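Home | Notes | Equipment | Archive | About

Budgeting for a two-armed machine before owning one

Last updated: June 2026

14 comments | 31 shares

In March I started a spreadsheet for a mobile robot with two arms. The intention was to have a figure I could defend by the summer. I now have a figure, and a good deal of the spreadsheet that produced it has been deleted, so these notes are mostly a record of which rows survived.

The machine is for kitchen work: clearing a worktop, moving crockery, putting small items where they belong. I work on this in a small unit with a rented workshop and no purchasing department. Anything I buy comes out of the same pot as the rent, and I have to insure it, store it and fix it.

Three quotations came in. Rasero sells a complete machine, base and arms together, with a support contract you cannot remove from the order. Eltberg sells the arms and the mounting column and leaves the base to you. Abreu is a reseller of refurbished units and will put either arrangement together, with a shorter warranty. I will not print their prices, which were given to me on the usual terms, but the order from dearest to cheapest is the order I have just given. The order changes when you add the missing parts.

The missing parts

A quotation describes what the seller will put on the lorry. My first version of the sheet took the headline price of each and added tax and delivery. That made Eltberg look very attractive. The second version had a row for everything I would have to own before the arms could pick up a cup, and Eltberg's lead was gone.

The rows I had left out were these: a base that can carry the column without tipping when both arms are extended; a battery and charger sized for the arms as well as the wheels; a computer on board and another off it; cabling; emergency stop, both wired and radio; spare fingers for the grippers; and a lifting aid, as I am not going to get the thing down the ramp on my own. The charger was a particular nuisance. The one in the base supplier's catalogue would do the job slowly enough to lose half of each working day, and the faster one needs a circuit the workshop does not have.

Fingers deserve their own row. They wear, they get bent against cupboard doors, and you will want a second shape within weeks of having the first. I have budgeted for four pairs in the first year. Eltberg includes one pair per arm. Rasero includes one pair per arm and a voucher, which I have valued at nothing.

Simulation first

Before any of this is ordered, the work is being done in simulation. This costs money as well, though it is easy to pretend it does not. There is a graphics card, electricity, and my time, and of these my time is by far the largest. I keep it on the sheet at a day rate. Leaving it off would make the simulated months look free and the real months look expensive, and the comparison would be worthless.

The test rooms come from a set called Briralura, which is a collection of domestic interiors with loose objects in them. I wrote a small script that shuffles the objects on the worktops and logs each attempt. So far there are 1,242 attempts in the log, of which 372 were thrown out for reasons to do with my script and nothing to do with the robot. I mention the second figure because it belongs in the budget. If close to a third of the early work is going to be wasted on my own mistakes, I would like it to be wasted where nothing can be dented.

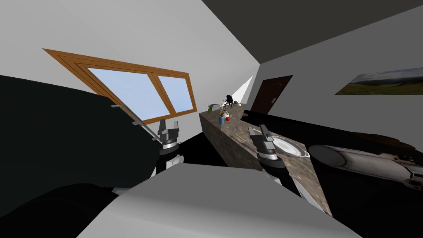
The main thing I wanted from the simulated work was an answer on reach. Both sellers of new machines publish a reach figure, and both measure it from the shoulder to the tool flange with the arm straight. An arm that is straight is of little use over a worktop. What I needed was the depth of counter it can cover with the elbow bent and the wrist free to turn, with the base parked a sensible distance from the cupboards. This is a good deal shorter than the published figure in both cases, and the shortfall is worse for the shorter arm.

The practical result is that the standard arm from Eltberg does the front of a counter well and the back of it badly. The longer arm does both, costs more, and carries less at full stretch. I had been treating payload as the number to buy on. For plates, fruit and small containers it hardly matters. I have moved to the longer arm on the sheet and reduced the payload requirement to match.

The second thing I wanted was an answer on whether two arms are needed at all. A single arm would cut the price by much less than half, as the base, battery, computers and safety equipment stay the same. On my sheet the second arm is the cheapest large item when judged by what it adds. Most of the single-handed jobs can be done with one. Opening something while holding something else cannot, and neither can steadying a dish while the other hand works on it. I kept both.

The third was the camera position. I had assumed one camera on a mast and none elsewhere. In simulation a view from the machine itself is often partly filled by the machine itself, and an arm has a habit of getting in front of the thing it is reaching for. So there are now two small wrist cameras on the sheet, with mounts and spare cables. The cables are there at the insistence of everybody I know who has run a cable past a wrist joint.

Things simulation has not helped with

Grip. The contact model is good enough to plan with and poor enough that I would not spend money on the strength of it. A plate with a shallow rim is hard to get a finger under in simulation and I expect it to be hard in the workshop, but I cannot say how hard, and so I cannot say whether the standard fingers will do. This is one reason for the four pairs.

Noise and heat. No help whatever. I asked both sellers for the noise level of the arm controllers under load. One sent a data sheet with the box left blank.

Downtime. The support contract from Rasero promises an engineer within a set number of working days. Eltberg asks for the arm to be shipped back. I have priced a week of not working at my own day rate and applied it twice a year to Eltberg, three times to Abreu and once to Rasero. These are guesses, and I have marked them as guesses in a different colour so that I do not start believing them.

Renting

I looked at renting. Only Abreu offers it, on a minimum term of six months, and the deposit is large enough that I would need to borrow to pay it. Over two years renting is dearer than buying on every set of assumptions I tried. Over six months it is cheaper, provided the work can be finished in six months. I have never finished anything of this sort in six months. The row stays on the sheet with a line through it.

Sharing a machine with another workshop is better on paper. The difficulty is that calibration does not survive a van journey, and each move would lose a day at either end. If someone closer than the next county wants to talk about it, I am willing.

Where the sheet stands

The current plan is in two stages. Stage one is the base, the safety equipment, the electrical work and one long arm from Eltberg, with the column already drilled for the second. Stage two is the second arm, the wrist cameras and the remaining fingers. The seller has agreed in writing to hold the price of the second arm for twelve months, and this was worth more to me than the discount first offered for buying the pair. I would advise asking for it. The discount was small and the money would have left the account in one go.

Contingency is set at 15 per cent of everything except my time. On the last machine I bought, I set ten and used all of it on a floor. The floor in question had a slope that nobody had measured, and the base rolled gently towards the sink whenever the brakes were off. I have since bought a long level, and it has its own row.

Insurance is still open. The first insurer wanted to classify the robot as a vehicle and the second as office equipment. The premiums differ as you would expect. I have entered the higher one for the time being.

Delivery is quoted at ten weeks from order for the arm and four for the base, so the base should be ordered later if cash is tight. Mine will be ordered first anyway. The mounting plate, the battery tray and the wired stop can all be fitted and tested without an arm, and I would like those jobs finished before there is something expensive standing in the corner.

A blank copy of the spreadsheet, with my rows and none of the prices, will go up on the Equipment page once I have taken out the formulas that refer to my bank balance.

14 comments | Share | Older posts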